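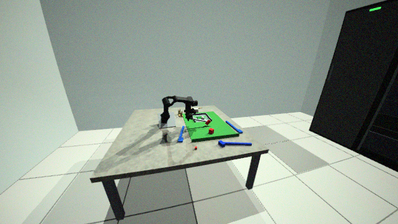 54

Chapter 4
Buying a Practice Cell: The Killier Bench Kit

I spent a lot of chapter 3 telling you not to buy anything yet. Okay, now you can buy something! Or at least we can go shopping together, and I'll show you how I read a kit before I hand over any money.

The one I picked for this chapter is the Killier bench kit from Zatbridge. You get it in two forms: the real arm in a crate, or the simulated cell, which runs on a decent laptop and costs a good deal less. I've used the simulated one with my own classes, so that's where we'll start. One arm, one table, a green board, some red blocks and a set of blue hammer-shaped tools lying around the board. It looks like a toy box, and my students said so (loudly). Then they tried to write a pick routine that got to the small cube in front of the board without bothering the tool next to it, and the room got quiet for a while.

What do I like? The layout is messy in a useful way. One block sits tilted up against the corner of the little tray, so a gripper that only knows how to come straight down with square fingers is going to have a bad afternoon. You have to think about angle, and about what the wrist is doing while the tip is busy. The older Piras kit lines everything up in neat rows, and I think it lets beginners off too easily.

What bugs me? The license, mostly. A seat lasts 40 weeks, which doesn't fit any school year I've ever taught. The manual is thin on joint limits too, and you'll want those by section 4.2. I ended up using the tables from Bakitz, who sell the kit with their own workbook, and I'd pay the extra for that version if your budget can stand it.

Before you read on, grab some paper and write down 2 jobs you'd want an arm like this to do on your own bench. Be picky. Say what gets moved, where it starts and where it should end up. We'll check both of them against the Killier spec sheet in the next section, starting with reach.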